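Notas del ponente. Charla técnica, jueves 18 de junio
Kit bimanual Lerkitholm: evaluación para Sfeir

Diapositiva 1. Configuración. Dos brazos enfrentados sobre raíl de aluminio, pinza y cámara en cada muñeca. Montaje y calibración: 40 minutos. Decir que el kit se evaluó con el software de serie.

Diapositiva 2. Tarea de pizarra. El contacto con el borde es el punto crítico: poca altura útil y superficie con reflejos.

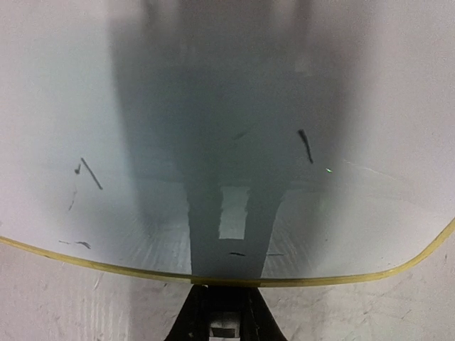 Parámetros: fuerza de cierre al 33 %, velocidad de aproximación de 15 mm/s. Por encima de ese valor Pledance recomienda repetir la calibración de muñeca. Dejar la tabla en pantalla.

Diapositiva 3. Escritura. Se probaron 24 secuencias con rotulador negro. Comentar el tendido de cables antes de pasar al precio.

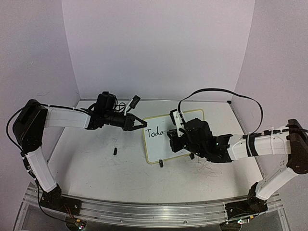 Fig. 2. Los dos brazos sobre la mesa, con la pizarra entre ambos.

Diapositiva 4. Pendiente: soporte de Bernthorpe para recambios de pinza. Oferta revisada en septiembre. Turno de preguntas.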